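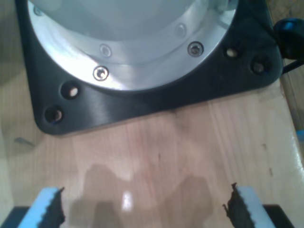 Why did the town of Burel grow up where it did?

Because the river drops 21 feet in a short stretch there, and a falling river was the cheapest engine anyone could get. The soil is poor, the road in was bad, and early visitors complained about the damp. None of that mattered to a mill owner. Water that falls can turn a wheel, and a wheel can turn a great many other things through shafts and belts.

Unit notes: Mill towns and what becomes of them

Read these before the Burel field visit. They cover the river, the canal, the Seidel Mill and the long argument over what to do with it. The guidebook sold at the mill shop covers the same ground with more adjectives.

The river and the race

A mill rarely sits right on its river. Water is held back by a low dam (a weir, on the older maps) and led off through a channel called the head race. It reaches the wheel, does its work, and goes back to the river by the tail race. The difference in height between the two is the head. Students mix up head and flow every year, so: head is how far the water drops, flow is how much of it there is. A good site wants plenty of both. Burel had a decent head and, in dry summers, hardly any flow.

The owners dealt with this by building a holding pond above the town. It filled overnight and was let down during working hours. The other mills downstream then got their water on Seidel's schedule, and the county court records are full of their opinion of this. If you need a paper topic, water disputes are an excellent one. People who can barely spell become eloquent about a sluice gate.

When you look at the race on the visit, check the stonework at the bends. The lower courses are large blocks with tight joints. Higher up it gets rougher, and in places there is brick, from a period when the company was short of money or short of masons. The brochure calls this "a rich variety of materials."
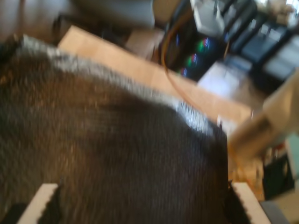 What was the Rilley Canal for?

It carried coal up to Burel and cloth down from it. The coal boats were heavy and slow, the cloth boats were light and nearly as slow, and the whole thing climbed through 27 locks. Boatmen were paid by the trip, so every lock was time they didn't earn from.

The canal company expected to make its money on the cloth. In practice it made it on the coal, once the larger mills began adding steam engines to cover the dry months. Notice the order of events. A town that existed for its water power dug a canal, and the canal brought in the fuel that made water power optional. The company's annual reports never remark on this.

The railroad arrived a generation later and ran alongside the canal for most of its length, the canal having already gone to the trouble of finding the easiest grade. Freight left the water within a few years. The locks were kept in repair for a while out of legal obligation, then out of habit, and then they weren't kept in repair. Most are now stepped waterfalls with ferns in them. They are much photographed, far more so than when they worked.

Inside the Seidel Mill

The main building has five floors, and the layout follows the power. Heavy machinery went at the bottom, close to the wheel pit, and the lighter work went upstairs. Look up on any floor and you will see brackets on the ceiling beams where the line shafts ran. The beams themselves are worn in places from belt slap. The columns are cast iron on the lower floors and timber higher up, which tells you something about the order in which the owners worried about fire.

At its peak the mill employed 1000 people, a large share of them women and a shameful share of them children. The company housing on the hill was built in rows, with the overseers at the top end, upwind of the chimney. You can still read the pay scale in the size of the front steps.

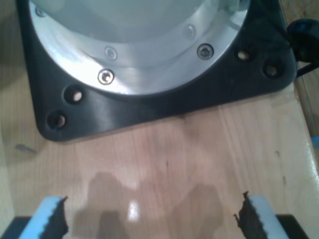 Wages are harder to read than steps. The surviving ledgers list deductions for rent, for coal, for lateness and for something entered only as "general." I have seen three confident explanations of "general" in print, and they cannot all be right. When you use the ledger extracts in your packet, say what the figures show and leave the guessing in a footnote, where it belongs.

Be careful, too, with the group portraits in the town museum. People were told to stand there. They were told where to stand, and in some cases they seem to have been told to bring the good hat. They are useful for clothing and for rank, and close to useless for mood.

Closing, and what came next

The mill stopped spinning in stages. One floor went quiet, then another, and the last looms were sold abroad. By 2000 the building was empty apart from pigeons and a carpet warehouse. Then it was bought by Kodico, a property firm with a plan for apartments on the upper floors and a museum at the bottom, the apartments paying for the museum.

The scheme has its critics. Some wanted the machinery put back and run for visitors. Others wanted the wheel pit left as found, silt and all. The result is a compromise, so everyone has something to dislike: a replica wheel that turns by electric motor, in a race with water in it. Stand on the footbridge and decide how you feel about that.

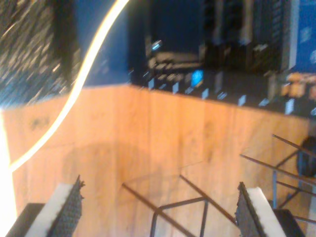 For the written assignment, choose one decision made during the conversion and argue it both ways. The windows are a popular choice. The original frames were replaced to keep the apartments warm, and the new ones copy the old pattern fairly well from across the river and rather less well from the parking lot. The gift shop, which occupies the former counting house, would also do nicely.

Some terms you should be able to use without flinching: weir, head race, tail race, line shaft, lock flight, adaptive reuse. The last means putting an old building to a new purpose. In Burel it can also mean a brunch place.

Wear shoes with some grip for the visit. The towpath is muddy through April, and the stretch by the top lock is muddy all year.

Related handouts
Reading a company ledger
How a canal lock works
Who owns a river? Water rights in mill country
Replica, repair, ruin: three ways to keep a building
Notes on the Rilley towpath walk

Last updated 2/2/19

Contact the course office | Copyright, all rights reserved | Back to top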